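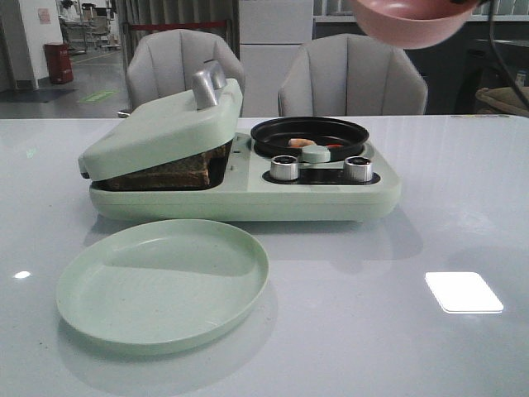 As máquinas já sabem fazer o café da manhã?

Pergunta que me fazem toda terça-feira, sem falta, quando volto da Wukier com o celular cheio de fotos. Minha resposta: depende do que você chama de fazer! Pegar uma tigela e mantê-la no ar por cima da mesa, tudo bem, isso já sai. Virar uma salsicha sem furar, ou tirar o pão na hora em que ele fica dourado (e não três minutos depois)... aí a conversa muda.

A bancada que mais me diverte é a do café, com uma maquininha verde-menta que é sanduicheira de um lado e frigideira do outro. Tampa com alça, dois botões na frente, pratinho da mesma cor esperando. Para mim é coisa de sono e uma mão só. Para um braço robótico, cada pedaço disso é um problema novo, e mesa brilhante cheia de reflexo também não ajuda muito.

A Dilani Selvanayagam, que anota tudo, já tem 452 tentativas na planilha só de pão e frigideira. Deram certo, pelo critério dela, 208. Eu seria mais generosa, confesso, porque já queimei muita torrada nesta vida.

Se eu compraria um para casa? Ainda não. Para lavar a frigideira depois eu pagava até adiantado, mas essa parte ficou para junho.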